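12月8日
担当:Oľga Polák

職場の自動化と仕事の変化 第4回 配布資料「箱から取り出す作業」

前回は包装ラインの自動化を見た。今回は部品の取り出し(ピッキング)を扱う。事例はŠimek社のVunport工場で、6月から棒状部品の取り出しにロボットアームを使っている。聞き取りは工程担当のZdeňka Tóthさんにお願いした。

1.導入前の作業

箱に入った部品を手で取り、向きをそろえて次の工程の台に置く。1シフトで一人あたり約250本。この持ち場には17人が交代で入っていた。単純な作業と言われるが、実際には次のことを同時にしている。

・重なった部品のうち、どれから取るかを決める
・傷や曲がりを手の感触で見つける
・箱の残りを見て、補充の時期を判断する

作業票に書かれていたのは「取って置く」だけである。後の二つは書かれていなかったため、自動化の見積もりにも入らなかった。

2.ロボットにとっての難しさ

部品が一本ずつ離れていれば、位置と角度が分かればつかめる。二本が平行に寄っている場合や、壁ぎわ、段の上にある場合は、指を入れるすき間が問題になる。金属の箱では内側の光り方も一様でなく、カメラで輪郭を取りにくいことがある。

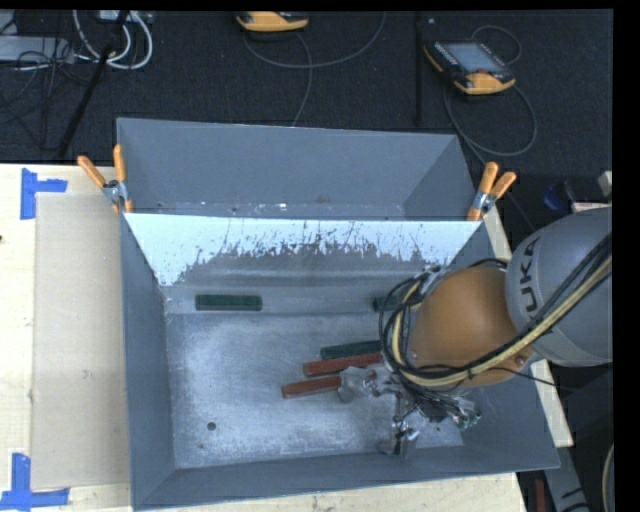
図1 金属容器内の棒とロボットアーム。仕切りの両端にオレンジ色の柄のクランプ。

図1では、緑の棒と赤褐色の棒が容器の床で近接している。仕切りの下の段にも緑の棒がある。どの棒から取るのがよいか、各自で順番を考えてみること。次回の演習で使う。

クランプのような簡単な道具にも注意してほしい。自動化した職場では、治具の取り付けと位置の確認が人の日課になることが多い。Tóthさんの工場では始業時の点検に20分を当てている。この時間は導入計画にはなく、後から勤務表に加えられた。

3.人の仕事はどう変わったか

Vunport工場では、持ち場の人数は減ったが解雇はなかった。4人が監視と復旧の担当になり、残りは検査と出荷に移った。聞き取りで出た点を挙げる。

(1) 手首と肩の負担は軽くなった。
(2) 停止の知らせを待つ時間が長く、かえって疲れるという人がいる。
(3) 操作ペンダントを扱える人に呼び出しが集中する。休憩が取りにくい。
(4) 傷の発見が後の検査工程にずれた。検査の人員は当初増やされなかった。

(3)については教育の時間を全員に割り当てる方法がある。Zuldale工場ではそうしているが、習熟に差があり、賃金の区分をどうするかは決まっていない。

4.用語

復旧:停止した装置を再び動かせる状態に戻すこと。原因の確認を含む。
ティーチング:ロボットに動作や位置を教える作業。
残存作業:自動化の後に人に残る作業。計画時に見落とされやすい。

課題:自分の知っている職場を一つ選び、作業票に書かれていない仕事を挙げ、自動化した場合に誰がそれを引き受けるかをA4一枚で書く。提出は次回の授業開始時。

コメント(3件)

みずき:課題の職場はアルバイト先でもいいですか。

Polák:かまいません。店名は伏せてください。

倉庫勤務:Zarkusenの倉庫にいます。(3)はうちも同じです。夜勤に扱える人が一人しかいない日があります。

当サイトでは利用状況の把握のためにCookieを使用しています。設定はいつでも変更できます。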